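Ornum Branch - Route Release Checklist, Build 1245
Checked by: Jarosław Lis
Scope: route files, rolling stock skins, signals, scenario package
Simulator profile: Stodance, default physics
Period: February

1. Installation and file structure

1.1 Package installs to a clean content folder. PASS
1.2 No files written outside the route directory. PASS
1.3 Old build removed before new build is copied. FAIL
Comment: two texture folders from the previous build remain after the update. They do no harm in play, but the route editor lists both sets and it is easy to pick the wrong one. Delete them in the installer script.
1.4 Readme lists all required stock packs. PASS WITH COMMENT
Comment: the Tshabalala hopper pack is listed under its old title. Correct the title and the folder name. The link itself resolves.

2. Track and geometry

2.1 No open joints on the main line. PASS
2.2 No open joints in yards and sidings. FAIL
Comment: gap at the throat of Sinis yard, track 2, on the diverging leg. Locomotives cross it at walking speed. Long wagons derail at anything faster. Relay the piece, do not stretch it.
2.3 Gradient transitions smoothed. PASS
2.4 Superelevation matches posted speed. PASS WITH COMMENT
Comment: the curve past milepost 17 is posted for a lower speed than the cant suggests. Either value is usable. The sign and the track data need to agree.
2.5 Bridge decks aligned with rail height. PASS

Items 2.1 through 2.5 were run with the collision log switched on and again with it off. Results were the same both times. The log is in the project folder under the build number. 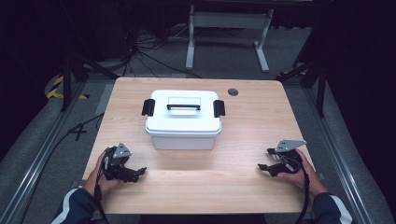 The second run used a mixed freight of up to 87 wagons, longer than any train in the supplied scenarios. Anyone repeating the check should load the same consist. Short trains do not show the fault in 2.2.

3. Signals and interlocking

3.1 Each signal linked to the correct track section. PASS
3.2 Approach aspects display in sequence. PASS
3.3 Yard exit signals hold at danger until the route is set. FAIL
Comment: Sinis east exit clears with the switch set against the train. This blocks release. The link marker sits beyond the switch - move it back to the near side and rerun 3.1 for the whole yard.
3.4 Signal lamps visible at night from the cab. PASS

4. Rolling stock skins

4.1 Texture sizes within the profile limit. PASS
4.2 Night textures present. PASS
4.3 Car numbers readable and not mirrored. PASS WITH COMMENT
Comment: numbers on the left side of the gray hopper are mirrored at the far detail level only. Low priority.
4.4 Alpha channels clean at window edges. PASS

5. Scenarios

5.1 All scenarios start without a missing asset message. PASS
5.2 AI traffic clears the junction within the timetable. NOT CHECKED
Comment: held until 3.3 is corrected. The result would mean nothing with the exit signal as it stands.
5.3 Save and resume works mid-scenario. PASS

Result: NOT RELEASED. Correct 1.3, 2.2 and 3.3, then resubmit. Sections 4 and 5.1 need not be repeated unless stock files change. Comments under 1.4, 2.4 and 4.3 may be carried to the next build.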